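2021-03-29, Radden bench, evening

Picking up where I left off on the wrist cable business. I swapped the old ribbon on the right arm for the braided one that came in the Neves order, and rerouted it outside the forearm so it doesn't get pinched when the elbow folds past the halfway point. It took me most of the afternoon, mainly since I put the clips on backwards the first time and had to peel the whole lot off again. The adhesive on those clips is seriously good, by the way, so if you're doing the left side, dry fit everything first and save your fingernails.

Ran the fold and unfold cycle 25 times with the hand powered and logging. No dropouts on the thumb channel, where before I was getting one every few cycles. I'm calling that fixed for now, with the usual reservation that I said the same thing last July and had to eat my words within the week.

Battery sagged more than I'd like toward the end. The pack says 2000 mAh on the sleeve and I don't believe it for a minute. Tomás Ó Ceallaigh has a proper load tester over at Herarcombe and offered to run it through, so I've put it in the blue box by the door with a note on it. Tomás, if you read this before I catch you, the connector is the one with the red tape, and please don't let it get down to nothing, the poor thing has had a hard life already.

Moved on to the reach code after supper (leftover chili, eaten standing up, no regrets). Nikar, which is what we've all settled on calling the robot whether or not it suits him, now takes his approach height from the front edge of whatever he's reaching over instead of from the floor. That was the big change from last week's notes. The floor number was drifting whenever the wheels settled into the carpet, and then everything above it was off too. With the edge as the reference I tried 6 approaches and the hand stopped short of the wood on 5 of them. The other one it bumped, gently, and I've saved the log under today's folder so we can pick over it together. 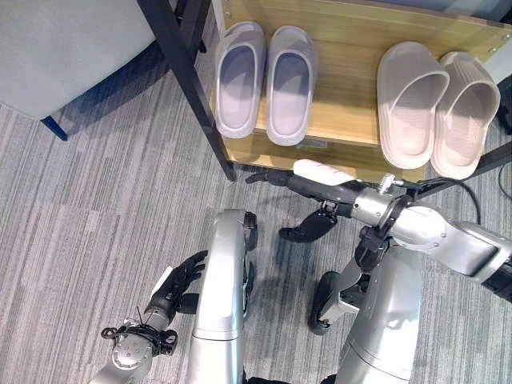

Grasp planning is the next big lump of work, and I've been going back and forth about how much to ask of it. My first idea was a single top-down pinch for everything, nice and simple, fingers on one side and thumb on the other. I'm less sure now. The lavender-gray slides would probably suit it fine, sitting side by side with that one wide band to aim for, but the chunkier pair is another story, with one tipped toward the front edge and the other partly behind it. So I think the planner has to decide which slipper comes first before it thinks about fingers at all. Sketched two ways of doing that on the back of the parts list, neither one pretty. I'm leaning toward picking whichever one is closest to the edge and looking again after every move, slow as that will be.

Still to do: thumb offset on the left hand, a longer strap for the charger, and somebody please order more of the small cable clips, I used the last of the bag.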